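Faltamus planning stack, minutes of the November software meeting
Present: Kirsty Cairns (chair), Magnus Drummond (minutes, under protest), the Munro office by phone, intermittently

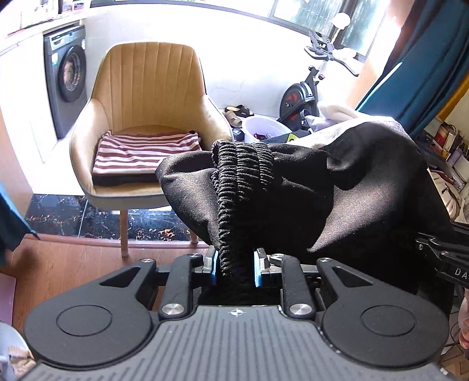
1. Grasp labels. The grasp proposer still scores every fold of cloth as an equally fine place to grab, a view it shares with most toddlers. Kirsty wants waistbands labeled as their own class. With black fabric the depth map goes to mush, but the ribbing on a gathered elastic band gives the network some texture to hold on to, and the blue-edged fingers closed on one are easy for the tracker to find. Magnus asked whether striped cloth folded on a chair counts as "folded" or "background." Discussion was long. It counts as folded.

2. Training set. 764 episodes have passed the filter against a target of 1,000. Munro suggested lowering the target to 800 and calling it a milestone. Declined, with some regret.

3. Planner. The Jevau release replans every 100 ms whether or not anything has moved. Magnus described this as "attentive." Kirsty described it as a bug. Logged as a bug.

4. Bromis viewer. Still crashes when two people scrub the same episode. Agreed workaround: don't.

5. Any other business. Munro raised something important and the line dropped.

Actions
Kirsty: waistband class, labeling guide
Magnus: replan trigger, viewer crash, find out what Munro said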